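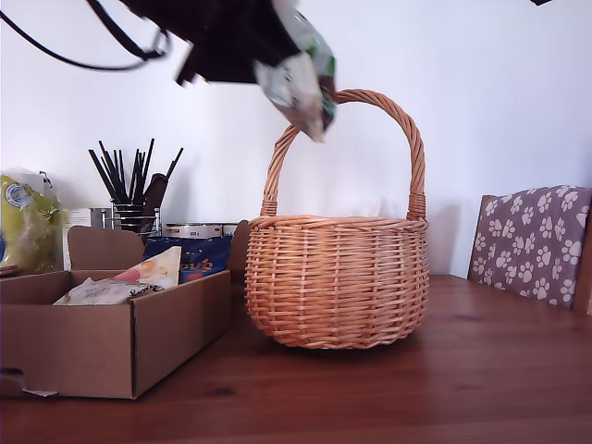
3.2 Containers and contents

Figure 2 gives a typical table from the snack sorting sessions, with a wicker basket in the middle and an open cardboard box to its left. A white-and-green packet is above the basket handle, and other packages are in the box. The two containers differ in ways that matter for the rest of this section, so we treat them one at a time.

The box is ordinary brown corrugated cardboard. Boxes of this kind were taken as they came from deliveries and were not trimmed or taped for the study. Flaps were left however the person setting up the table had left them. In pilot work we had folded all flaps down and out, but this made the box sit wider on the table and took up room needed for the basket, so the practice was dropped. A flap that stands up also gives a packet something to lean on, and packets placed on end near a flap were more likely to stay on end. We return to this in Section 4.1.

The basket has a rounded body, a braided rim and a tall arched handle fixed to the rim on each side. The handle is the feature that most affects packing. It divides the opening into two halves, and a packet brought in from directly overhead meets the top of the arch before it meets the rim. Small packets can be passed in on either side without trouble. Larger bags have to be tilted or brought in low from the front. Participants in the household survey described the same thing in their own words: one called the handle "fine for carrying and bad for filling." The rounded sides add a second effect. Items dropped near the rim slide toward the middle, where the base is flat, and the first few packets tend to gather there in a loose heap.

3.3 Choice of items

All items were sealed snack packages bought from two shops, one of them the Soltani store nearest the building. We wanted a mix that a household might bring home in a single trip – soft bags, stiff cards, small boxes and a few things in between. No brand was preferred. Packages that had split or leaked were removed before the next session, but creased and crumpled ones were kept in use. Crumpling changes the outline of a soft packet and hides part of the printing, and a household shelf holds plenty of packets in that state.

Soft packets were the largest group. They have no fixed resting shape, and the same packet may lie flat, lean, or fold over at a corner depending on what is next to it. Stiff items hold their shape but tip over when the items around them are taken away. For this reason the order of removal matters in a mixed box. A card propped behind a soft package can stay up for as long as the package is there and fall once it is gone.

Items that did not fit in the box at the start of a session were placed behind it, along the wall. They could be used later in the same session or ignored. We did not ask for the wall row to be tidy, and the spacing between items there was not controlled.

3.4 Table and layout

The table top is reddish-brown wood and the wall behind it is plain white. The basket was placed near the center of the table and the box to the left, close enough that the two could overlap when seen from the front. We left this overlap in place. Separating the containers would have made the contents easier to see, but in the homes we visited, people filling a basket usually stood it right beside whatever they were emptying.

Lighting came from the room and was not adjusted between sessions. The basket throws a soft shadow on the wall to its right in Figure 2, and shadows of this sort were present in most of the material. Treasa Mac Carthaigh set up the tables for the June sessions and kept the written record of item lists, which was later checked against the Reladum inventory sheet. Where the two disagreed, the handwritten list was used.

A session ended when the person in charge judged that the basket was full or the box was empty, whichever came first. A basket was treated as full when another packet could not be added without resting on the handle or hanging over the rim. This rule is stricter than the one used in the Kakska trials, where items were allowed to stand above the rim as long as they did not fall out.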